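How to Check a Bible Verse Before You Build a Doctrine on It

Jan 4, 2023

I get suspicious when somebody hands me one verse and a conclusion. Most of the study sheets passed around our fellowship in Staton work this way. A line is quoted, a big claim follows, and you are supposed to nod. Try this before you nod.

Step 1. Write the claim down in your own words. Leave the verse out for now. If you can't put the claim in one plain sentence, the teacher may not have made one.

Step 2. Read the whole chapter, then the chapter before it. Yes, all of it. Jeremiah 29:11 is on a lot of coffee mugs, and verse 10 talks about seventy years in Babylon. Very few mugs mention Babylon.

Step 3. Ask who is speaking and to whom. Job's friends say plenty that sounds pious, and in chapter 42 God tells them they have not spoken rightly. I have heard them quoted from the pulpit as settled truth anyway. 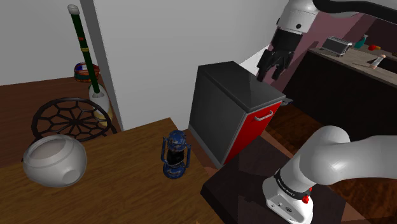
Cabinet with a red door and a dark gray top, computer rendering.

Step 4. Compare at least 4 translations. Pick ones that come from different approaches, a stiff one and a loose one among them. Where they agree, relax a little. Where they split, read the footnotes – the small print is often where the translators admit they aren't sure.

Step 5. Go easy on the Greek and Hebrew. A concordance gives you a list of things a word can mean in different places. It does not let you choose the one you like best. I once sat through the Velau study course, 163 pages in a binder, and a good part of it was picking the exciting meaning off the list.

Step 6. Look for the verse that hurts your case. If you believe faith alone saves, sit with James 2 for an evening. If you lean on works, do the same with Ephesians 2. Give it 60 minutes with the commentary closed.

Step 7. Now open the commentaries, two of them, from people who disagree with each other. Check whether either one deals with the problem you found in Step 6 or just walks around it.

Then go back to your sentence from Step 1 and change whatever needs changing. Mine usually gets shorter. Sometimes I cross it out and write "don't know" – and I would still take that over a confident sheet with 300 references on it, most of which I suspect were never looked up.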